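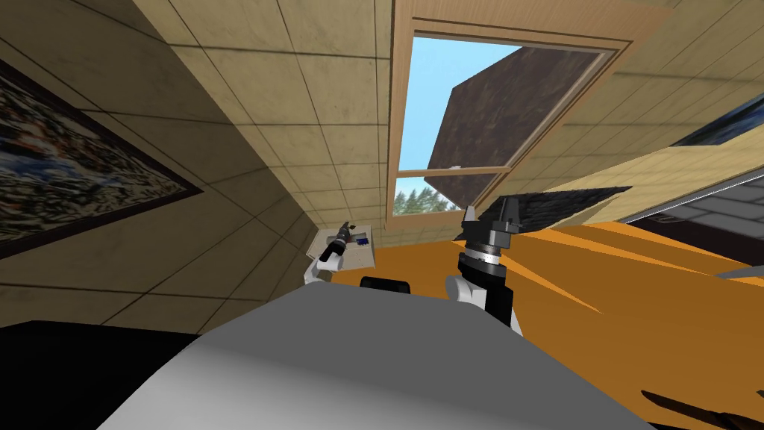 Stillow, rendered in the tiled room, with both arms raised and the left gripper at a small flat white box.

Stillow Two-Arm Household Helper
By Zedidmont
Hire term: 16 weeks
Price: $2252 including delivery within the metro area
Availability: next intake ships in August

Thanks for dropping by. If you've landed on this page, chances are you've been wondering whether a machine can take over some of the work at home or out the back of the shop, and whether it's worth having one in the place yet. We get asked that more than anything else (more than the price, even), so we've written rather a lot underneath the usual product details. Put the kettle on if you like. The short version is that Stillow can do a few chores well, a good many chores slowly, and there are plenty we'd still ask you to do yourself.

What Stillow is

Stillow is a grey-shelled torso with two arms, each ending in a two-fingered gripper. It works from one spot at a time, at a bench or a table, and it's made for the picking up, putting down and sorting that fills so much of a day without anybody much noticing it. The arms are ours. The grippers are made for us by Thevar, who have been very patient with our requests for softer finger pads, and the wrist joints come from Hisen.

It comes to you on a weighted stand with lockable castors. Two adults can get it through an ordinary doorway without taking anything off its hinges, though you'll want to roll back any rugs first.

Every hire also includes the Stillow Practice Room, a piece of software that runs on a reasonably recent desktop computer. You can set up a rendered room, put a few things in it, and let a simulated Stillow have a go at the job before the real one is let loose on your crockery. We use the same software ourselves, every working day, and we'd feel a bit lost without it.

Can it do the chores yet?

We keep a working list of 117 household and shop-floor chores, gathered from the people who write to us. Each one gets tried in the Practice Room first and then, if it looks promising, on the bench in our workshop. As of 2nd March the list is sorted into three groups, and we'll move things up or down as the software changes.

Happy to leave it running:
Putting small boxed goods onto a shelf at bench height
Sorting cutlery into a tray
Clearing blocks, pencils and similar bits into a tub
Moving empty jars from a crate to a bench
Handing you the next part while you're assembling something

Fine if you're nearby:
Folding tea towels and face washers
Wiping down a clear benchtop
Unloading the top rack of a dishwasher
Packing small orders into a carton
Pairing socks (it's better with colours than with greys and blacks)

Please do these yourself for now:
Fitted sheets
Anything with a knife, a hotplate or boiling water
Glassware with thin stems
Ladders, stairs and anything above shoulder height
Putting away the groceries, start to finish

That last one surprises people. Each piece of it is well within reach – a tin is easy, a packet of pasta is usually easy – and then you come to a bag of salad leaves, or a carton of eggs at the bottom with a pumpkin on top, and the whole job changes from one item to the next. You and I decide what to pick up first without giving it a thought. Stillow has to work that out afresh every time, and when it gets it wrong you may be having an omelette. We'd love to move groceries up the list one day. It's the one we work on most, and the one we're most often asked for by people with sore hands or a crook back, so we don't want to promise it before it's ready.

Speed is the other thing to be fair about. A person who's in a hurry will beat Stillow at nearly everything in the first group. If you watch it with your arms folded, it'll drive you up the wall. If you set it going on the cutlery and wander off to hang out the washing, you may find you like having it around.

How the grippers go about it 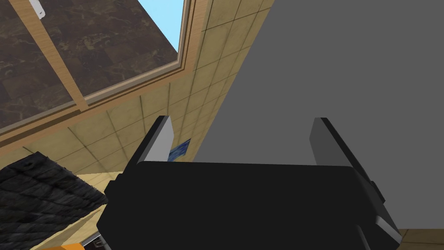 Two fingers sounds like a mean sort of hand, and we did look at fancier ones. We've stayed with the parallel type, where the fingers stay square to each other as they open and close, since there's less to go out of adjustment and you can swap the pads over at the kitchen table with the little key that comes in the box. A flat thing lying on a flat surface is still its least favourite job. Cards, envelopes, a thin book: there's nothing for the fingers to get underneath. The usual trick is to slide the item to the edge of the bench and pinch it there, and the second arm can help by holding it steady. It takes a few goes to get the hang of setting this up, and the Practice Room is the best place to have those goes.

Soft pads are fitted when it arrives and suit most things. The firm pads are for tins and tools. There's also a set of narrow tips, which we'd leave in the box until you've had a week or two with the others, as they can mark soft timber.

More on the Practice Room

You can tilt and turn the view as much as you please, and look over the shoulder of the torso or straight down past the gripper. Rooms come ready made. There's a tiled one with windows and pictures on the wall, a plain kitchen, a stockroom and a laundry, and you're welcome to change the colours and the furniture to suit.

We suggest 400 simulated runs of a new chore before you try it on the real machine. That sounds like a lot, we know. You don't have to sit through them, and most people start them off in the evening and look at the results over breakfast. What you're after is the pattern in the misses. If it always misses on the same side, the item probably wants moving a hand's width closer. If the misses are all over the shop, the chore may belong in the third group for the time being, and we'd be glad to hear from you either way.

A word of caution, kindly meant: a good score in the Practice Room is a reason to try something for real, and it's no guarantee. Rendered cloth behaves itself a good deal better than the stuff in your linen cupboard, and a rendered jar never has honey down the side of it.

What's in the box

One Stillow torso, arms fitted
Two Thevar grippers with soft pads
One set firm pads, one set narrow tips, pad key
Weighted stand with lockable castors
Stop button on a long lead
Power cable (ordinary wall socket)
Practice Room licence for the length of the hire
Printed guide, spiral bound so it lies flat

Looking after it

Wipe the shell with a damp cloth and a drop of dish soap. Please don't use spray cleaner near the wrists. The pads can go in warm water and should be left to air dry overnight. If an arm starts to creak when it's reaching out to the side, stop using that arm and give us a ring – it's nearly always a loose cover and we can talk you through it over the phone.

Keep the stop button where you can reach it, and keep toddlers and tails well clear of the stand while it's working.

Who it suits

We've sent Stillow to small shops, a couple of community kitchens, two ceramics studios and quite a few ordinary homes. It does best where the same job comes up day after day in the same spot, like packing soap or sorting returned library toys. It does worst in a small kitchen at teatime with everybody in it. If your benches are very narrow, have a look at the floor plan in the guide before you order, as the arms want more elbow room than you'd think.

If you're mostly hoping for help with vacuuming, mopping or the lawn, the little single-purpose machines are a long way ahead of us and cost far less, and we'd send you to your local appliance shop with our blessing.

Hire terms

The hire runs for 16 weeks from the day it arrives. You can send it back early and we'll refund the unused weeks, less the freight. Normal scuffs on the shell are expected and won't be charged for. Replacement pads are free during the hire, so please don't struggle on with worn ones.

To put your name down for the August intake, fill in the enquiry form and tell us which chore you'd most like to be rid of. Give us as much detail as you can bear to type, including what the bench is made of and what else tends to be sitting on it.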